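Chapter 4
Setting Up and Clearing a Shared Workcell

Halyna Derkach and Kenna Gillies

4.1 Scope

This chapter deals with the checks made before an arm is allowed to move, and again before anyone reaches into its working area. It assumes that the reader has completed the risk assessment form in Chapter 3 and has a named supervisor for the cell. The rules apply to fixed and table-mounted arms alike. They do not cover mobile bases, which are left to Chapter 9.

Throughout the book we use the Stadola house rules as our working standard. They were first drawn up in April for the teaching cells at Imrie and later extended to the Sturnia site. Where national law is stricter, the law applies.
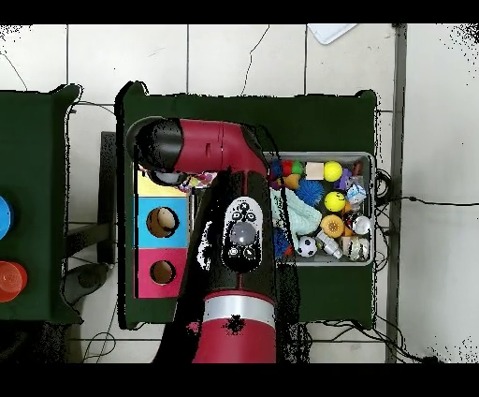
A workcell has three zones: the reach zone, the handling zone and the floor zone. The reach zone is everything the arm can touch at full stretch, whatever the program asks of it. The handling zone is the part of the reach zone where objects are picked up or put down, such as the shape-sorting box and the metal bin of toys on the green table. The floor zone is the area on which people stand and walk, and it is the one most often left out of written checks. Cables lying across the tiles belong to it and must be entered on the cell drawing with their routes - a cable that is not on the drawing is treated as a fault.

4.2 Speed limits during set-up

While a person is inside the reach zone, the tool speed must not exceed 80 mm per second. For the first run of any new program the limit is 40 mm per second, with one hand on the stop control. Both limits are set in the controller and locked by the supervisor. A limit kept only by the operator's care does not meet the rule.

4.3 Mixed objects

Soft, round and loose items behave differently under the same grip. Each type must be listed on form 19 with its grip force and its drop height. Cloth is listed separately, as it may catch on the wrist or on a neighbouring object.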